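Verness two-handed bench robot: review after a spring on the fittings line

We make and pack small plastic fittings at Rowbotham, mostly flanged brackets and spacers. The Verness came to us in April and has been sorting parts next to the packing bench ever since. I run the day shift there, so this review is about living with it. The purchase price was dealt with upstairs.

It handles the parts one at a time on a plain wooden table.
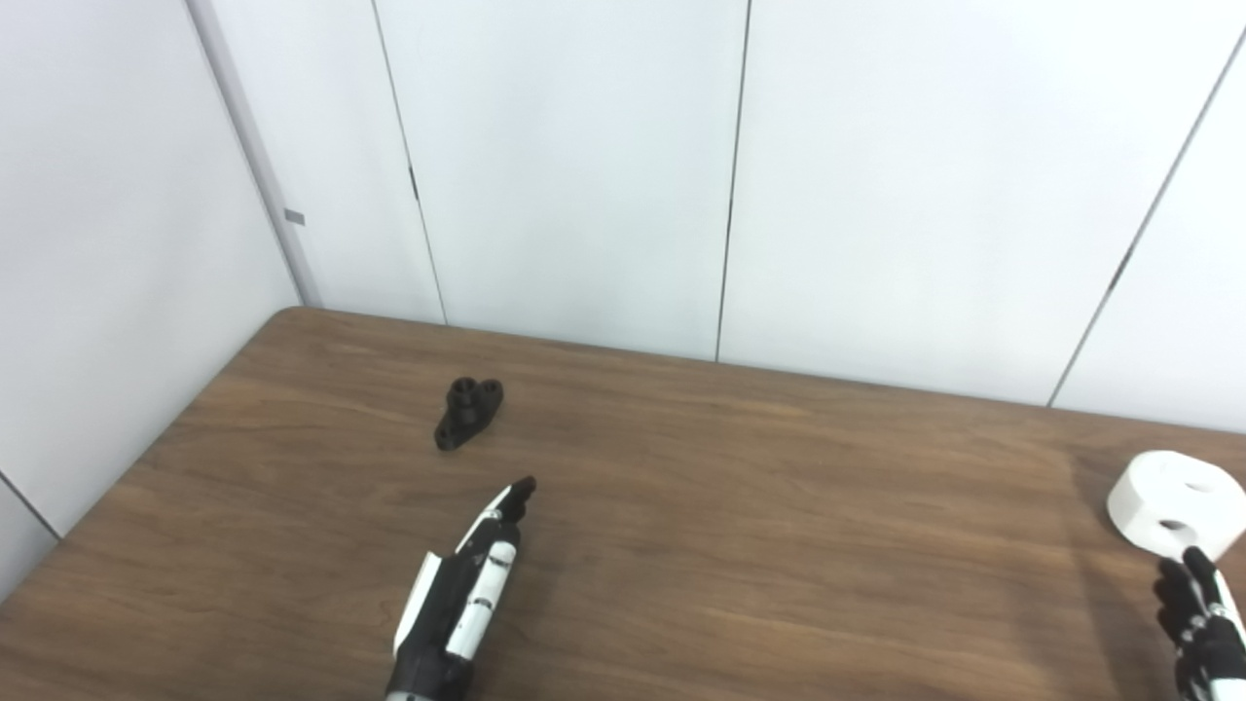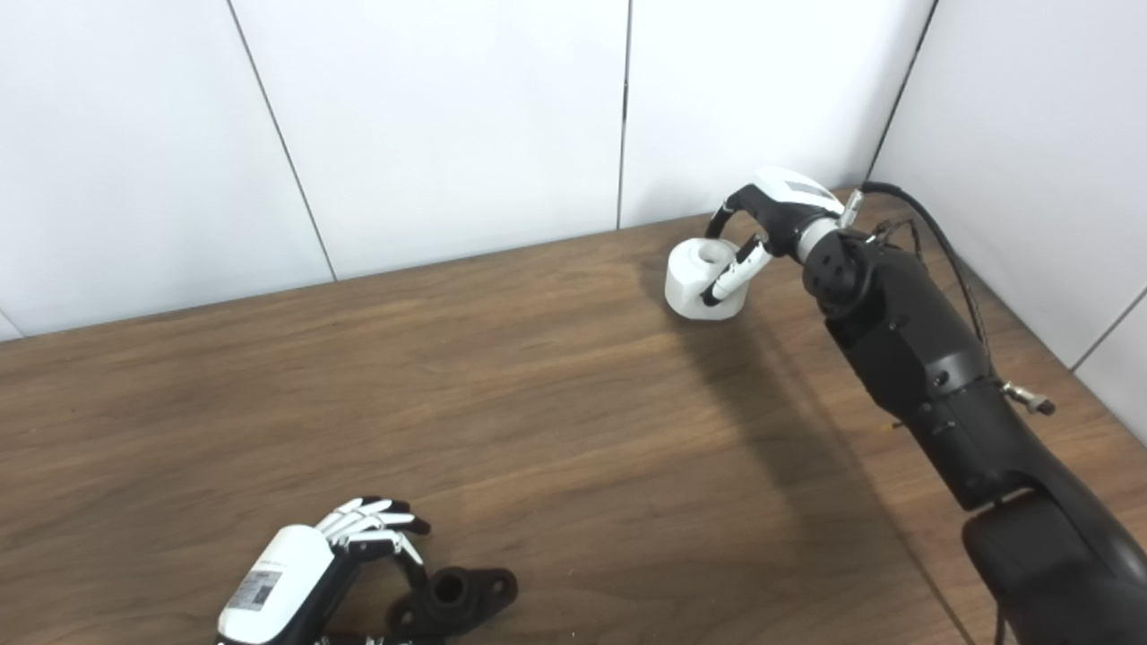
Black bracket and white cylinder, both times.

Yvonne Bloxham had the bench job before and would like it known that the robot is slower than she was. She is right. Her best shift was 1,196 parts and the Verness has yet to pass 1,000. It does keep the same pace after dinner as before it, and it doesn't get sore thumbs, which three of us did.

The fingers cope well with round parts. Brackets are harder, and if one lands with the boss face down somebody has to go and turn it over. We had 29 stops in the first week, nearly all for that. Now it is one or two a shift.

What has changed most is the work left over. Yvonne is on checking and rework, at the same rate of pay, and says she walks more and talks less. Tomás Falcão took the two-day setup course and is now called over for everything, including things that have nothing to do with the robot. There ought to be a second trained person on every shift. We asked for that and are still waiting.

Noise is low, 68 decibels at the packing bench with the extraction running. The manual is poor. The section on changing a fingertip is out of order, so start at the second page and go back.

Good for steady runs of one or two parts. I would not buy it for short mixed orders.

Comments

Pauline Garside: Did anyone lose hours over it? Ours came in with a promise about that and the evening shift was gone by the summer.

Reply from the reviewer: No hours lost so far. One agency place was not renewed.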